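Rerlow folding worktable, after one year of use

Posted 9/22/26 by Liviu Iordache

I bought this table last October, when we moved to Fircombe and I lost my old workshop. Now I have one room for everything, so the table must be big enough for real work and still disappear when my wife's family comes to sleep. I looked at it for a long time before I paid. The reviews I found were mostly written on the first day, and on the first day every table is good. So I waited.

The model is the Rerlow with the white top, in the larger size. I paid 124 dollars with delivery. The smaller one was 100 at that time, and I think the difference is worth it if you have the space.

Assembly took me 30 minutes alone. The instructions are only drawings, which is fine for me, but drawing 4 shows the leg brace from the wrong side and I put it in backwards the first time. If your brace does not click, turn it around. My friend Cosmin Olteanu made the same mistake with his, so I don't feel too stupid. You need your own screwdriver. There is a small key in the bag for the feet, and it is soft metal, so do not use force.

The height is fixed. I am quite tall and I would like it a little higher for standing work. For sitting it is correct, and with a normal kitchen chair my knees go under the brace without touching. The feet can be turned to correct an uneven floor, but only a little. In my building the floor goes down toward the window, and I still needed a piece of cardboard under one leg.

Now the top, because this is the part people ask me about. White is practical when you look for small screws. It is not practical for coffee. A fresh stain goes away with a wet cloth, an old one needs baking soda and some patience. I have one yellow mark from varnish that will stay forever. Scratches are less visible than I expected, you see them only when the light comes from the side. 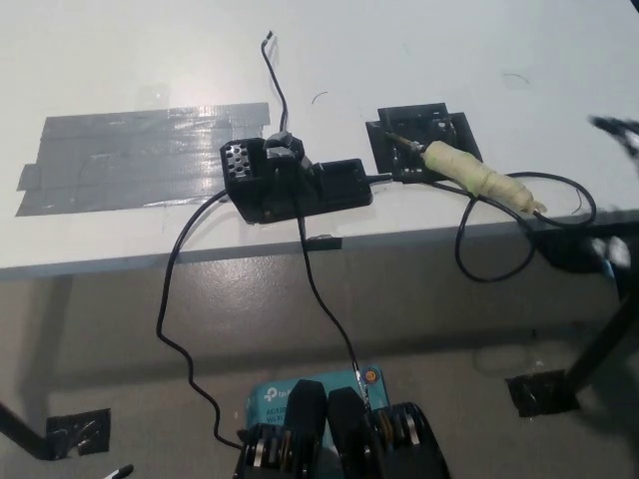
Heat is the weak point. Ionuț Pană put a pot from the stove directly on his top and the surface rose in a small bubble – it never went down again. The shop in Suvthorpe told him this is not covered by the warranty, and in fact the booklet says so, on the last page in small letters. I use a cork mat for anything warm and I have had no problem.

Stability is good along the length and average across it. When I saw by hand, the table moves with me. When I write or glue or repair something small, it stands still. I would not fix a heavy vise on it. The edge is too thin for that, and the clamp would leave a mark. A light clamp with a piece of felt is okay.

Folding is easy for the first months. Later the left hinge on mine became hard, and I put a drop of sewing machine oil there. After that it was smooth again, but I do it now every season. The lock makes a loud sound when it closes. If you have a baby sleeping, close it slowly with your hand on the bar.

I compared it also with the Lahlou table which Yvonne Bloxham uses for her sewing classes. Hers has a thicker top and a nicer edge, and it does not move when somebody leans on it. But it is much heavier, and she never folds it. For a room where the table stays in one place, I would take the Lahlou. For my situation the Rerlow is still the better choice.

Good: price, easy to clean when the stain is fresh, folds flat enough to go behind a door.
Bad: fixed height, sensitive to heat, drawing 4, the noise of the lock.

I would buy it again, in the gray color if they still make it.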